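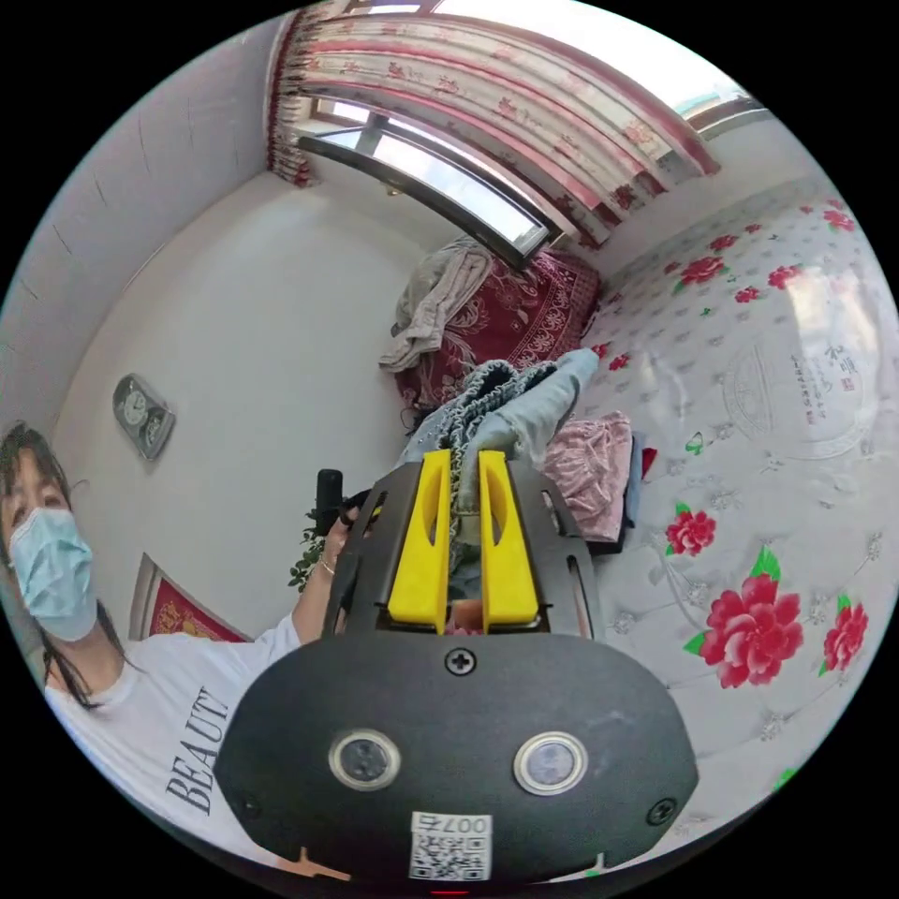 Denim-like fabric held up, with the maroon bundle behind it.

I have been reworking how the clothes and bedding in the small bedroom get folded and stacked. The old method was to fold whatever came to hand and put it on the nearest pile, which meant the piles mixed weights and fibres and fell over. The notes below cover denim, crushed fabrics and blankets. Shirts and socks were done in June and have their own post.

The bed is the work surface. I tried the table first, but it is 60 cm deep and a pair of adult jeans overhangs it whichever way you turn them. A firm mattress with a sheet pulled tight is good enough. A soft one lets the middle of the fold sink and you end up with a crease where you didn't ask for one.

Denim first. Close the zip, leave the button undone, and shake the garment from the waistband. Lay one leg on the other, seam to seam, and tuck the point of the seat in so the long edge is straight. Fold hem to waistband, then in thirds. The finished block is a bit thick but it stands on its edge, and that is the test I use. If it slumps, undo it and start again from the seat.

Elasticated edges need a different approach. Gathered fabric holds air and will not lie flat, so pull the elastic out to full width once, let it go, and put the gathered end on the inside of the last fold. Folded with the gathers outside, the block opens itself within a day or so. I put a Plirex clip on the worst ones for a while. It left a mark in the pile of anything velvety, so the clips now stay on the blankets. 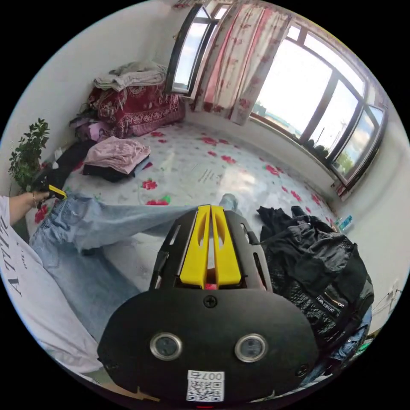

Should the heaviest blanket go at the bottom of the pile?

At the bottom, provided it is also the one you use least. If you use it every night, give it its own place, or the whole pile gets rebuilt every evening.

For blankets I use a three-way lengthwise fold and then halve until the block is the depth of the shelf. The shelf unit is an old Dreßler with fixed boards, so the depth is not negotiable. Patterned quilts go with the pattern outwards, for the simple purpose of identification. Plain grey and plain white ones look much the same from the end, and I have started pinning a scrap of coloured thread to one corner.

Crushed and velvety pieces get as few folds as possible. Two is usually enough. They sit on top of a stack and take no weight. I kept one under two pairs of jeans last winter and the fold line survived a wash, a steam and another wash.

Dark clothing goes beneath pale clothing only if the dark item has been washed several times. New black cotton sheds on everything. Straps and drawstrings are folded inwards before anything else is done, otherwise they hang down and the item comes off the shelf when you pull its neighbour.

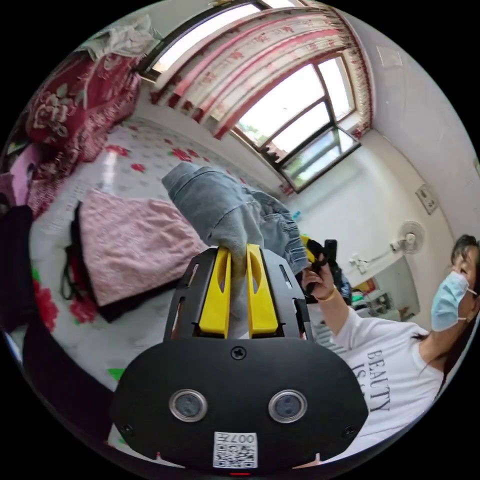

The same rule applies to belts, which come out of the loops and get rolled. A belt left in the jeans puts a hard ridge through the block and everything above it leans.

Storage bags are the part I have not settled. The Adico ones have a decent zip but a stiff base that wastes height. Kikavano makes a softer version that packs better and is harder to fill single-handed. I have 6 of the first and will use them up before buying more of the other. Neither should be filled to the top. I leave a hand's width for the zip to run without catching.

Current stacking order, bottom to top:

1. Spare quilts
2. Plain blankets
3. Denim
4. Dark cotton
5. Knitwear
6. Velvety pieces

Knitwear may move down one place in the autumn. I still need to measure the gap under the bed frame and see whether the spare quilts will go there flat.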